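3.2 What people mean when they write "crispy"

The word "crispy" occurs in 428 of the 3000 reviews in the Plorkmont set, and in a good many of those it occurs more than once. We had expected it to sort the fried chicken from the rest of the menu. It did nothing of the kind. Reviewers used it for chicken skin, for fish, for lettuce, for the edge of a lasagna, and in one case for the manager's shirt. A word that stretches this far is hard to treat as a measurement, though earlier work in the field has been happy to do so, and so were we for most of the first year.

Our first approach was to ask readers to rate each use of the word from one to five, where one meant "the writer has noticed a sound" and five meant "the writer has been moved by it." The two raters, Delorme and Liem, agreed well on the low end and hardly at all on the high end. Delorme, who grew up in a house where chicken was poached, gave very few fives. Liem gave them freely before lunch. We recorded the time of day for each rating after this was noticed, and all later sessions were held at two in the afternoon, when both raters had eaten and neither was in the mood to be impressed.

With the hour fixed, agreement improved enough to go on. The remaining trouble came mostly from negation. "Not exactly crispy" was plain enough. "Crispy, I suppose" took most of a morning. We ended up treating all such phrases as complaints, on the grounds that a reviewer who is pleased with a piece of chicken does not suppose anything about it.

3.3 Sides, sauces and drinks

The reviews devote far more words to side dishes than their share of the bill would suggest. A diner who pays for half a chicken and receives a free spoonful of slaw will write two sentences on the chicken and a paragraph on the slaw. We take this to be a matter of surprise. The chicken was chosen from a menu with some thought. The slaw simply arrived, and the reviewer feels free to judge it as one would a stranger at a wedding.

Gravy was the side most often praised and also the side most often described as missing. These two groups overlap less than one might hope. Diners at the Turkis branches, where gravy is poured at the counter, mention it mainly for its temperature. Diners at the Wikström branches, where it comes in a lidded cup, mention it for the cup. There was strong feeling about the lid. Several reviewers advised future guests to open it over the plate and away from anyone they hoped to see again.

Drinks were a different matter. Iced tea was compared with the iced tea of some other restaurant in so many cases that we gave the comparison a code of its own. It almost never came out as a tie. The usual verdict was that the present tea was a weaker, sweeter or more timid cousin of the tea the reviewer already knew, and this held in both directions: reviewers who had met Turkis first found Wikström timid, and the other way round. Both chains buy their tea from the same supplier, Clarkirent, and brew it to the same printed card. We mention this without wishing to spoil anyone's evening.

Table condiments were coded last, and with less enthusiasm. The coding sheet allowed for vinegar, hot sauce, ketchup, and "other." Reviewers rarely gave the maker of a sauce but often said something about how it was kept and served, including the state of the cap. A sticky cap cost a restaurant more goodwill than a bland sauce did. We have no theory of this, but neither of us will now touch a ketchup bottle in public without looking at it first.

The containers proved awkward to code from text alone. "Bottle," "jug," "jar," "squeezy thing" and "dispenser" were used with great freedom, sometimes for one object in one review. We settled on a rule of closure: anything the reviewer said was unscrewed went under threaded necks (Figure 4), anything flipped or popped went under hinged lids, and anything the reviewer said had been left open all day went into a separate column, which Liem titled and Delorme retitled.

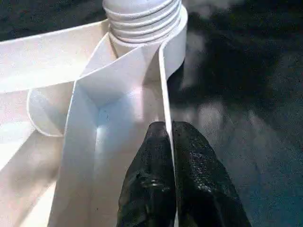 Figure 4. Threaded neck and collar on a white plastic object.

3.4 Waiting, and the effect of waiting on taste

We now turn to the finding that gave us the least work and has brought us the most mail. Of the 3000 reviews, 2493 make some reference to time: how long the line was, how long the food took, how long the writer had meant to visit. The remaining reviews are shorter, kinder and more likely to be written in the present tense.

Waiting did not lower the score in a straight line. Short waits went unmentioned or were mentioned with approval. Middling waits were the ones that hurt. A reviewer who had stood long enough to be annoyed, but not long enough to have a story, took it out on the chicken. Past a certain point the score began to climb again. Very long waits produced some of the warmest reviews in the set, with the chicken described in terms we would hesitate to use of close family.

There are two ways to read this. The charitable one is that busy kitchens turn their oil and their stock over quickly, so the food at the end of a long line really is fresher. The less charitable one is that a person who has given up most of an evening for a drumstick cannot afford for it to be ordinary. We leaned toward the second reading and tried to test it by looking at reviews from the same branches in January, when the lines are short and the kitchen staff are the same. The scores fell. The menu had not changed, and neither had the batter. This does not rule out the fresh oil, and one of the fryers at a Wikström branch was replaced that month, a fact we learned from a reviewer who disliked the new one on sight.

Guests who waited in pairs behaved differently from guests who waited alone. Pairs reported each other's opinions at length, and the absent partner's view was almost always the harsher of the two. "My wife thought the skin was greasy" appears, in one form or another, far more often than "I thought the skin was greasy." Either the spouses of reviewers have unusually high standards, or a spouse is a useful place to put a remark one would like to make without being seen to make it. We did not interview the spouses.

Solo diners, by contrast, wrote about the room. They noticed the music, the chairs, the color of the trays and whether the place across the street had the same owner. This last was a favorite. Reviewers were confident in their guesses about ownership and based them chiefly on light fixtures. Where we could check a guess against the branch lists for Turkis and Wikström, it was usually wrong, with the exception of the reviewers in Plorkmont itself, who were right nearly every time and seem to have known the owner.

3.5 Limits of the review set

The set covers two chains in one city and leans heavily on people who enjoy writing down what they ate. We capped any single reviewer's contribution at one text per branch after finding that an especially active writer had visited one Turkis counter on so many occasions that the whole of our early result on coleslaw was, in effect, his. Removing the extra reviews left the main pattern in place but made the coleslaw figures much duller.

Photographs attached to the reviews were not scored. Nor did we look at prices, beyond noting that reviewers quote them most exactly when they feel cheated. A follow-up sample of 1000 reviews from outside Plorkmont is now being read, still at two in the afternoon, and Delorme has so far awarded one five, to a fish.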